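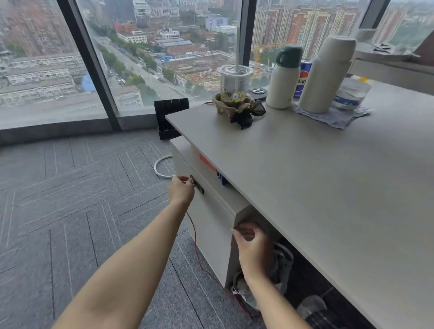

Budgeting for a Desk-Tidying Robot: Workshop Notes

Price the tasks before the machine. List every job the arm is expected to do at one desk, then mark each as one-handed or two-handed. Opening a drawer with a keypad lock on its face usually counts as two: one hand at the lock, one on the drawer edge. A single-arm unit should be quoted without that task.

Drawers and locks

Measure the clearance under the desktop and the reach from the aisle. Trailing wires count as obstacles. Zaugg quotes a wrist-mounted force sensor at $751 per arm; enter it as a separate line so it can be deferred.

Soft goods

Tissue refills are a fair test load. The packs deform, the box is rigid, and the lid has to come off and go back on.

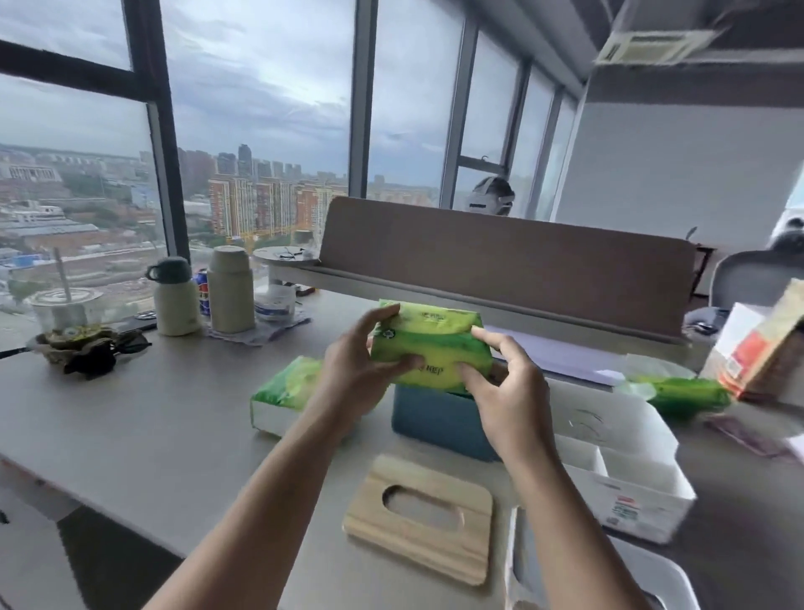
Specify finger pads by the softest item on the list. The Grastwood silicone set costs $49 and should be treated as a consumable. Order 5 sets for the first year. Ask the supplier for grip force at the low end of the range; the maximum figure is of little use for paper goods.

Thin sheets and cards are a separate line. Many parallel grippers cannot lift one off a flat desk without a fingernail-type tip. Astance sells the tips in pairs. Collbridge includes them with the gripper. 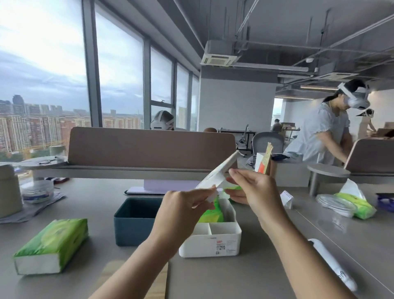
Fixtures and storage

Standardize the bins first. Divided organizers and square open bins in fixed sizes reduce setup time. Allow $334 per desk for bins, labels and a non-slip mat.

Timing

Request quotes by September if installation is planned for the new year. Hold back the final payment until each listed task has been run on site, with your own supplies.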